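Towels, Cloths and Folds: the Flomevdale Linen Gallery
Posted by Kavitha Iyer, May 18, 2020

I have wanted to put this page together for such a long time! Anyone who has eaten at my house knows that I can't leave a dish towel lying in a heap, and that I own far too many of them. Friends started sending me theirs, then friends of friends, and now there's a gallery. Everything shown is a towel or cloth that gets used. I turned down a few lovely framed ones (sorry, Deepika) because I wanted stains, loose threads, and creases from the drawer.

A word about how the gallery is arranged. It goes more or less from the thinnest cloth to the thickest, since the thickness decides so much about how a towel will fold. Thin linen takes a crease like paper. A thick fuzzy towel won't crease at all, it just rolls over on itself, and you have to coax it. I like the thick ones best, so they come last.

Most of the notes are mine. Where the owner sent me a few words I've used those, trimmed a little.

The glass cloth
Plain linen with a red stripe down each long side, bought by Ravindran Reddy for his first apartment in Naidu. He says it cost him $9 and that he thought this was an outrageous sum for something to dry glasses with. Folded in thirds lengthwise, then in half. It has been washed so often that you can read a newspaper through it.

Ravindran's other one
Same shop, same stripe, but blue, and hardly used. He likes the red one better and can't say why. Put the two side by side and you'd never guess they were the same age.

Flour sack, bleached
I love these for covering dough. They're enormous, so I fold into quarters and then into quarters again, which gives a nice flat packet for the drawer. This one came in a bundle of 15 and there's still a bit of the miller's blue lettering in one corner if you hold it up to a window.

Flour sack, dyed with onion skins
From the same bundle! I put it in the pot with a bag of yellow onion skins in October and it came out the color of weak tea in the middle and strong tea at the edges. I was aiming for even. I like it much more this way.

Tea towel with a map of the lakes
Thomas De Luca uses it to line a bread basket. It has a stiff printed side and a soft back, and he folds it print side in so the map doesn't wear off along the creases. His mother's old one went white along every fold line and the whole northern shore disappeared.

Checked cotton, brown and cream
A very ordinary towel, and probably the one I'd grab if I could keep only one for the kitchen. Soft, soaks up a whole sink of dishes, dries overnight on the oven door. Fold in half, fold in half again, done. The checks are a great help because you can line up the squares and get a straight edge without trying.

The waffle weave set
Deepika Achari bought these from Kalwood when the store was closing and has been wishing ever since that she'd bought twice as many. Waffle cloth shrinks a lot in its first wash. Hers went in as rectangles and came out nearly square, so she had to give up her usual fold and roll them. They stand on end in a deep drawer, like little logs, and you can pull one out without disturbing the rest. I've copied this shamelessly.

Waffle weave, torn
One from the same set that lost a corner to the dog. Deepika hemmed it by hand in green thread, and now it lives by the back door for muddy paws. Fair enough.

Huck towel with a woven border
The border is a row of tiny diamonds, all in the weave, no embroidery. Kha La made it on a table loom at the Stesine studio. It's her third attempt at the pattern, and she would like everyone to know that there is a mistake in the second row of diamonds. I have looked and looked and I can't find it!

Kha's sampler
Long and narrow, with a different weave every few inches. It's no use as a towel, really, but it hangs from a nail over her sink and everybody who visits ends up drying their hands on it. She folds it only for traveling, accordion style, so each weave sits on its own panel.

Bath sheet, gray
Now we get into the heavy stuff. My trick for a bath sheet is to fold it on a table and never in the air. Lay it out, smooth it from the middle toward the edges with the flat of your hands, bring one long side over, smooth again. If you hold it up under your chin and try to fold it there (I did this for years) you get a lump in the center, and the lump stays.

Hand towel with fringe
Fringe tangles. Shake it first, then comb it through with your fingers, and fold so that the fringe ends up inside. This one was a wedding present to Ravindran's parents and has outlived two washing machines.

Beach towel, orange and pink
Thomas again. It's so loud! It's also the softest thing in the gallery, and I was sorry to give it back. Fold in half crosswise, then roll from the folded end so no loose corners poke out. It goes in a bag beautifully.

Knitted cloth, moss stitch
My own, from the leftovers of a baby blanket. Knitted cloths stretch when you pick them up by one corner, so I slide a hand underneath. A small one like this needs a single fold and nothing more. Any more than that and it opens up again while your back is turned.

Knitted cloth, garter stitch
Also mine, also leftovers. The edges ripple because I cast on too loosely. I've decided to call it a scalloped edge.

Purple and white houndstooth
My favorite, and I saved it for last. It has a fuzzy, knitted look with purple blocks on a white ground, and there's a white border that shows up so well once a side is turned over. A pattern like this is wonderful for learning on. Bring one side across first and see how the turned edge rises into a soft roll. Leave the roll alone for now, you can settle it at the end. Then take hold of a corner, just a pinch of it, and lift, and watch how much of the towel wants to come along with you. On a thin cloth only the corner moves. On one like this the whole near edge starts to follow, and you get a real feel for the weight. I could do it all afternoon! A plain white table is the best background for it too, because the purple stands out and you can see right away whether your edges are straight.

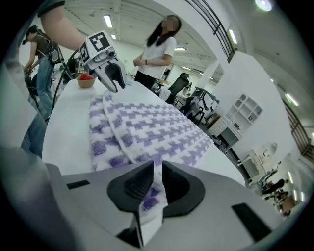
Once both sides are in, I fold toward myself and press with my forearm to let the air out. Thick towels hold a surprising amount of it. Then into the basket, fold side up, heavy ones at the bottom.

If you have a towel you'd like to add, write to me with a few words about where it came from and how you fold it. I'm especially short on terry cloth and anything with stripes running the long way.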